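Two grippers, one table and far too many cups of tea

I promised back in February that I'd write up the gripper comparison, and then the parts from Kuster got held up and everything slid, so thank you to those of you who kept asking (you know who you are, and I do appreciate the nudging!).

The question was a simple one. We have been using the Wavska two-finger gripper for ages, and I'm fond of it, but the Sorkell is a good deal cheaper and I wanted to know whether it would do for our block stacking. I'd been told it was sluggish. I'd also been told it was marvellous, by somebody who was selling it, so I took both opinions with a pinch of salt.

We ran 817 picks in all, on small coloured cubes, with the grid taped out so that every start position had its own cell. The Wavska dropped 16. The Sorkell dropped 78, and before you write it off, nearly all of those came in the first stretch, when I had the closing force set lower than I should have. Once I'd fixed that it behaved like a different gripper altogether, and I felt a bit sheepish for having grumbled at it over lunch.

Where it still falls behind is on the second block. Picking up a cube from bare paper is fairly forgiving, but letting go of one on top of another is a fussy business, and the Sorkell fingers open with a little kick that I haven't been able to tune out. If any of you have managed it, please tell me how! 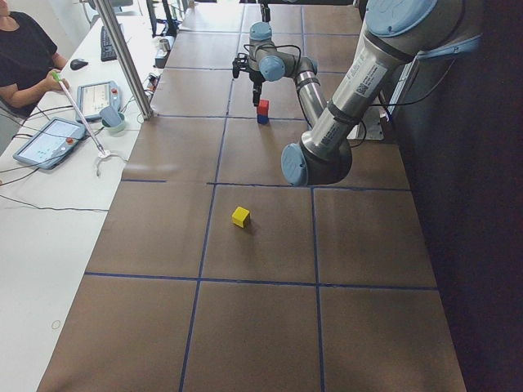

Page last changed: 2020-07-03

With a red cube sitting on a blue one and the open fingers straight above the pair, you get a feel for how little room there is for a sideways kick. The yellow cube was next on the list for me.

I also tried the Brarkodetti controller for an afternoon and liked its menus very much, though I'd want another 100 picks on it before I said anything firm. The pendants we have now are fine once you know where everything is hidden, and I'm in no hurry to change them. More on that when I've rewired the second arm.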